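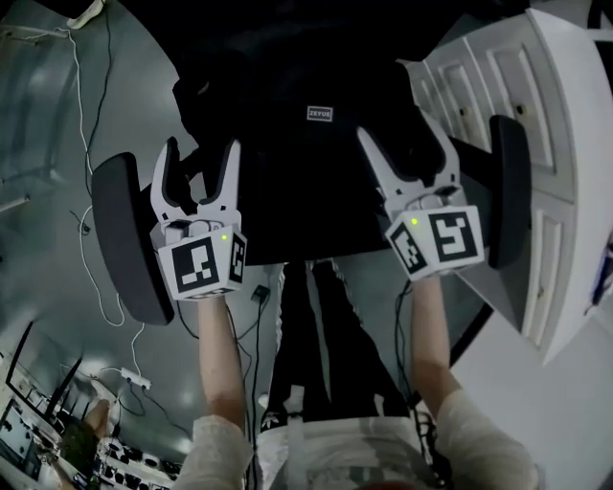
*Taklow Pair, one per hand, marker cubes fitted and both green lights on.*

# Taklow Pair – hand-held grippers for teaching a robot arm

**Kit, both hands. Ships from Hulldale.**

The Taklow is a gripper with the robot left off. You hold one in each hand, do the chore yourself, and the tracked motion goes to whatever arm you have bolted to the bench at home. If you don't have an arm yet, the Taklow will happily record you folding towels until you do.

Oskari Lehtinen drew the first version for the Keskinen shared workshop, where the members had one decent arm and 18 opinions on how to program it. Version 3 is the one we sell. Version 2 is holding a door open.

## What's in the box

- Left and right gripper bodies, white plastic, two curved fingers each
- Black finger pads, fitted, plus one spare set
- Two white marker cubes, already stuck on straight (please leave them that way)
- Two black cables, long enough to run back along your forearms
- 38 screws, of which you need 36

You supply the computer, the head camera and the patience.

## Putting it together

Allow 83 minutes for the pair. The left one takes most of that. Seat the cube at the base before you tighten anything, then plug in and wait for the green light. No light usually means the cable is in halfway.

Keep the markers facing outward and the sleeves pushed clear of them. A cuff over one corner is enough to lose tracking, and the software will tell you so in red, repeatedly.

Run the cables down your arms and stay within reach of your power strip. Swivel chairs are fine to work near – just don't roll over the cable.

## Fits

Ostenus bench arm, both sizes, with the adapter plate (sold separately, sorry). Other arms will need a plate of your own; the drawing is in the download folder.

## Spares

Pads, cubes and cables are sold singly. Fingers come in pairs only. Next batch of bodies is due in April.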